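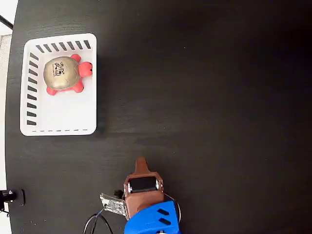 6 min read

Speaker notes - Stale state on the gripper channel
Flondach practitioners' meeting, February 3, 2026
Speaker: Janelle Dagdag, Lillance

Opening

Start with the cell, then the fault. The cell is called Rivera. It is a single arm over a dark tabletop. The task in these trials was to lift an object out of the white slotted basket and set it down on the open part of the table. The turtle with the gold-tan shell was one of the objects. It has a domed back, stubby legs and a head that sticks out, so a grasp that is slightly off can still hold for a moment before it slips.

Say early that nobody was hurt. Someone always asks and it is better to have it done. The arm pushed the basket off its position with the fingers closed, while the operator's hand was over the table. The hand was not struck. We classed it as a safety event anyway, and I will come to why.

Point to the two black cables that run down from the board on the side of the gripper. Ask the room to remember the arcs.

The event

Upendo Urio was operating. The run was 183 cycles in when the arm stopped partway through a lift and the console showed the gripper as holding. Upendo could see it was holding nothing. The object had stayed in the basket.

He pressed pause on the console. The motion stopped. He reached in to turn the object around, then took his hand back toward the edge of the table. Before his hand was clear, the arm resumed. It went down to the place height, moved sideways and caught the basket rim.

He hit the emergency stop. That worked as it should, and the log shows power removed from the joints.

Pause here. People who run cells will already have spotted the first mistake. Reaching in on a software pause is not allowed by our own procedure. It had also become normal. We found that in the interviews afterwards, and I was one of the people who admitted to doing it.

What the log showed

Keep this section slow. If the projector is poor, read the sequence out.

The gripper reports its state to the controller over its own channel. The controller runs Birnari, our in-house task layer. Birnari keeps the last state it received and hands it to whatever asks. It also records when the state arrived, but the motion planner never looked at that time.

The gripper channel dropped out. The last message before the drop said closed, with contact. From then on, every part of the system that asked about the gripper was told closed, with contact. The state was old and was treated as current.

The planner had a rule that a pause during a lift would be cleared if the gripper was holding and the arm was above the basket. The reason was practical. An early version used to hang in the air after every short network delay, and the rule got rid of that. It did not distinguish between a pause raised by the software and a pause raised by a person.

So the two faults needed each other. A stale state alone would have given us a bad lift. The pause rule alone would have sat there unused, as it had since August.

Cause of the dropout

Dindo Baluyot took this part. He could not reproduce the dropout with the arm standing still. He could not reproduce it with the arm moving and the gripper unplugged and tested on the bench. It came back only when the wrist was turned near the end of its range with the arm low.

The cable run was long enough to reach every pose in the workspace. It was not held anywhere between the gripper and the first tie point, so the slack lay on the table when the arm was low. Near the end of wrist travel the slack could catch and the load went straight into the connector. The contact inside opened for a short time and then closed again. On most occasions the channel recovered before anyone noticed.

Dindo went back over the old logs and found nine earlier dropouts with the same signature. Six of them had been written up by operators as failed grasps. They were entered as object slipped, or as poor approach. We had been adjusting grasp parameters to fix a wiring fault.

I want to spend time on that. The failed grasp category was where anything went if the object was still in the basket at the end. It was accurate as far as it went. It also meant that nobody had to look at the channel.

Changes - hardware

There is strain relief at the wrist now, on a printed part, so that a pull on the cable goes into the mount and not the connector. Erlinda Policarpio drew it. The first version was too stiff and moved the bend point up to the edge of the clamp, where the jacket started to whiten. The second has a longer, softer exit.

The slack is carried back along the arm. The check is simple: with the arm at its lowest working pose, turn the wrist to both ends of travel by hand, joints unpowered, and watch the cable. If it touches the table, it fails. This is on the start sheet.

Do not claim this removes the fault. Connectors wear. What it removes is the load we know about.

Changes - software

Any gripper state older than 300 milliseconds is now unknown. Unknown is its own value. It does not count as open and it does not count as closed. If the planner needs the gripper state and gets unknown, the arm stops and stays stopped.

The clearing rule is gone. A pause raised by a person can only be cleared by a person, from the console, after the gripper state has been read again.

Jade Kowalchuk reviewed the change and asked what happens if the channel drops and comes back inside the limit. The answer is that we carry on, and we log it. She was not happy with that at first. We agreed that a repeated short dropout in one run would raise a stop as well. The threshold for that is still being argued over, so I will not give a number.

Changes - procedure

No hands over the table unless joint power is off. The software pause button has been relabelled Hold Task. It used to say Pause, and people read that as safe.

The result categories are split. An object left in the basket is recorded as that, and the cause is a separate field which may be left as not known. Operators were reluctant to use not known in the first while. It looked like poor work on the sheet. Upendo started using it for his own runs and the others followed.

What we did not fix

Be plain about this part.

There is still no independent check that the gripper holds something. Everything comes down the one channel. A view from above would do it, and we have tried that, but we have not tested it well enough to let it stop the arm.

The basket is not fixed to the table. Fixing it would have made the contact harder when the fingers met the rim. Leaving it loose means it moves and the next pick is off. We have left it loose for the moment.

We did not go back and relabel all of the older data. Only the runs with the dropout signature were marked. Anyone using the older Rivera sets should treat the failed grasp label with care.

Likely questions

Why was the emergency stop not pressed first? It was within reach. The arm had stopped and the console said paused, so it did not seem needed.

Would a light curtain have caught it? Yes. We have priced one. It would also trip on every object reset, so the reset routine has to change before it goes in.

Can we have the logs? The event run, yes, on request to Dindo. The earlier ones need operator names taken out first.

If time is short, drop the section on result categories and keep the one on procedure up to the button label. Leave the log sequence on screen during questions.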